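**规范更新 | SK-2103《手持夹爪入户采集操作规范》修订要点**

2022年10月30日

SK-2103 的修订稿已并入 Skernwood 文档库，旧版同时停用，由 Hưng Giáp 负责解释。本次改动集中在软质物体的抓取、镜头遮挡和住户物品的处置三处，共修订9条。没有列出的条款沿用旧版，编号不变，各采集点不需要重新培训，但组长须在下一次入户前确认组员读过本文。

**修订依据**

8月的复核中，质检退回237段录像。按退回原因归类，排在最前面的是夹持阶段指垫压入过深，其次是释放动作不完整，再次是起始位姿不合要求。设备故障只占很小一部分，多数集中在 Jalley 采集点更换连杆销的那一批，已单独处理，不计入本次修订。

旧版第4.2款只写了“夹持应稳定”，没有给出判断办法。不同采集员对“稳定”的理解差别很大：有人夹到物体不再晃动就停，有人习惯一直压到扳机行程末端。后一种做法在硬质物体上影响有限，用在毛绒、海绵、布料上，开口宽度的读数就失去了参考价值，模型学到的闭合量也会偏大。

**一、软质物体的夹持（4.2款，重写）**

4.2.1 接近阶段，两侧指垫应同时进入镜头视野，夹爪中线对准物体的受力中心。毛绒玩具以躯干为准，耳朵、尾巴、挂绳、吊牌一律不作为夹持点。

4.2.2 闭合至两侧指垫均与物体表面接触后，继续缓慢收紧，到物体可随夹爪离开支撑面为止。此时停止加力，保持扳机位置，直到放置动作开始。

4.2.3 物体在夹持中发生转动，允许继续完成本段，不得用另一只手扶正。转动后朝向与任务单不符的，在备注栏填“姿态偏转”，由标注组决定去留。采集员不自行删除。

4.2.4 释放时先使物体接触目标支撑面，再张开夹爪。悬空松手的段落按不合格处理，任务单注明“投放”的除外。

4.2.5 长绒或深色物体容易与黑色夹爪本体混在一起，边界难以标注。遇到这种情况，开始前将环境灯全部打开，并避免背对窗户操作。不得为改善对比度在物体上贴标记或者更换支撑面。

关于4.2.2，Nostdale 组在征求意见时提出，用固定的开口宽度作为停止条件更便于检查。我们没有采用。填充物的软硬差别太大，同一宽度对一只玩具是刚好，对另一只已经压扁。检查时仍以录像中物体离开支撑面的时刻为准，取该时刻前后的开口读数作比对。

**二、镜头与遮挡（5.1款、5.3款）**

5.1 每次入户前检查镜头表面、固定螺钉和指垫磨损。指垫出现裂口或边缘翘起，须成对更换，换完重新做开合标定。只换一侧会造成左右摩擦不一致，这类数据在后期很难识别。

5.3 夹爪本体在画面中的位置由安装支架决定，采集员不得自行调整支架角度。袖口、头发、手环进入画面的，当段作废。目标物被邻近物品部分遮挡属于正常情况，保留，不需要重新摆放。旧版要求目标物周围留出空隙，该句删除。真实住宅的台面很少有这样的条件，留空隙的数据与后续部署环境的差距也过大。

**三、环境布置（6.1款至6.3款）**

6.1 保持住宅原有陈设。允许移动的只有任务单列出的物品。桌布、床罩、玩具收纳盒及其内容物维持入户时的样子，图案复杂的背景不得以素色布遮盖。

6.2 以下内容入镜前须处理：人脸照片、证件、信件、药品标签、亮起的屏幕。处理方式限于翻转、合上、关闭或移出工作区，顺序和位置登记在物品表上，离开前逐项复原。包装上的普通印刷文字不在此列。

6.3 线缆、插头和地面杂物如果处在采集员的行走路线上，先征得住户同意再挪开。住户不同意的，改变路线，或取消该工位。

6.2款的登记要求是新增的。以前靠采集员记忆复原，Sheikh 组反馈过两次放错位置的情况，均由住户事后发现。物品表沿用现有表格，增加“原位”和“复原确认”两栏，由采集员和住户分别签字。

**四、工时与间隔（7.4款）**

单次连续手持采集不超过60分钟，包含段与段之间的摆放时间。到时后放下夹爪休息，并在恢复采集前重新检查一次开合标定。旧版按段数计算，长任务和短任务混排时执行不一致，现统一按时间计。组长排班时不得以增加短任务的方式压缩休息。

**五、审核口径**

质检按下列顺序查看，前一项不通过即退回，不再看后面的项目：

1. 隐私内容是否已处理；
2. 起始位姿是否在标定范围内；
3. 指垫是否两侧接触，接触点是否符合4.2.1；
4. 物体离开支撑面时的开口读数是否连续；
5. 释放动作是否完整；
6. 备注与录像是否一致。

第4项由脚本先筛，再由人工抽看。读数出现跳变但录像中看不出滑脱的，先查编码器接头，不要直接判给采集员。第6项最容易被忽略。录像里物体明显偏转、备注却是空的，即使动作本身合格也会退回补填，补填后不影响原段的合格状态。

**六、过渡安排**

已经上传、尚未审核的录像，按旧版判定。本期通讯发出后开始的任务按新版执行。旧版任务单可以继续用完，但组长需在表头手写“2103修订”，否则入库时会被系统归到旧批次。Jalley 与 Nostdale 两个采集点共用一套任务单编号，请先确认对方没有占用再打印。

硬质物体和铰接物体（抽屉、柜门、翻盖容器）的条款暂不改动。铰接部分的意见收集仍在进行，目前争议主要在开门类任务的起点：从夹爪接触把手算起，还是从门体开始位移算起。各组若有倾向，请附上至少一段完整录像和对应读数，只写结论的意见无法处理。

对4.2款仍有疑问的，把段编号和具体时刻一并发给 Hưng Giáp。请不要转发截图代替录像，截图看不出加力过程，也看不到支撑面与物体分离的时刻。

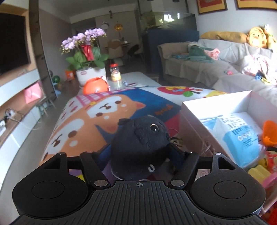
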